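Two gripper heads, one bedroom

I have had the two hand-held grippers long enough now to say which one I'd keep, so I'm writing it up before I forget the details. Thursday, May 7, 2026 was the last day I had both of them, and most of my notes come from the week leading up to it.

The first is the Grirnow. The second is the Trestora, the older of the two, which came to me from Welington Medeiros with a set of spare fingertips in a sandwich bag and no manual. Both are the kind you carry around by hand, with a camera looking out over the fingers. You pick things up with it the way you would like the arm to pick them up later, and the recording goes off to be turned into something the arm can learn from.

I do mostly cloth. Blocks and cups are fine for checking that everything is working, but they don't tell you much about a fingertip. A folded shirt does. You have to get one edge and leave the layer under it alone, and if the pads are too thick or the tips don't meet squarely, you get both layers or neither.

The test was simple. I used the spare bedroom, because it gets a lot of daylight and the bed is a good height for working standing up. I did 100 grasps with each head, on the same items, split over several evenings and one long Saturday. A grasp counted if I got the piece of cloth I was aiming for, lifted it clear of the bed and put it down without dropping it. I wrote the results in a notebook, since stopping to type with one of these in your hand is a nuisance.

Out of 100, the Grirnow missed 4 and the Trestora missed 14. I expected a difference but not one that size.

Nearly all of the Trestora's misses were on thin fabric lying flat. The tips close with a slight offset, one a bit ahead of the other, and on a thin sheet that pushes the cloth along in front of the fingers. If there is already a fold standing up, it does fine. I shimmed one side with a strip of tape, which helped for an evening and then crept out of place. Elaine Brandão has the same model and told me hers has the offset as well, so I don't think mine has been dropped.
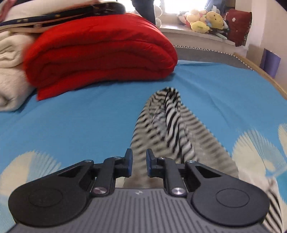

The other thing I look at is how much of the view the tool takes up. With any head like this you are giving away the bottom part of the picture to the gripper itself, and you want to get something back for that. What you get back is a constant reference. The fingertips are always in the same spot, so if they drift in the recording you know the camera mount has moved. I check this at the start of every session by closing the tips and comparing against a saved still. The Grirnow held its position the whole time. The Trestora needed its mount tightened twice, and the second time I had to throw out a morning's work.

Bright windows were a problem with both. I had been leaving the blinds up for the light, and the exposure doesn't cope well when the window is in view. The cloth close in was still usable most of the time. Turning so I had my back to the glass was better, but you can't do that on every side of a bed without contorting yourself. I ended up doing the far side after supper with the ceiling light on. Patterned fabric was easier to follow in the recordings than plain, especially in poor light, which matches what Alcides Amaral found when he did his towels last September.

Weight is close enough that I stopped thinking about it. The balance is different, though. The Trestora is nose-heavy, and after an hour I could feel it in my wrist. The Grirnow sits further back in the hand. Ragnheiður Toft tried both for a few minutes and preferred the Trestora because the trigger is lighter, so that part may come down to hand size. I do agree with her about the trigger. The Grirnow's is stiff in the first bit of travel and then gives all at once, and it took me a couple of days to stop snapping the fingers shut on everything.

Thick things were a draw. A quilt or a rolled blanket is mostly a question of how wide the tips open, and both open wide enough to take a corner. Neither will lift a full quilt with any grace. I dragged more than I lifted and marked those runs separately so they wouldn't muddle the count.

Swapping fingertips takes a small hex key on either one. The screws on the Trestora are tiny, and I lost one in the carpet and had to go over the floor with a magnet.

I'm keeping the Grirnow. The Trestora goes back to Welington this weekend, along with the sandwich bag and the leftover tape. Next I want to try thinner pads and run the flat sheets again, with the blinds down this time. If anyone has found a pad material that grips cotton without picking up lint, please leave a comment. I'm cleaning mine with a damp cloth every half hour and would like to stop.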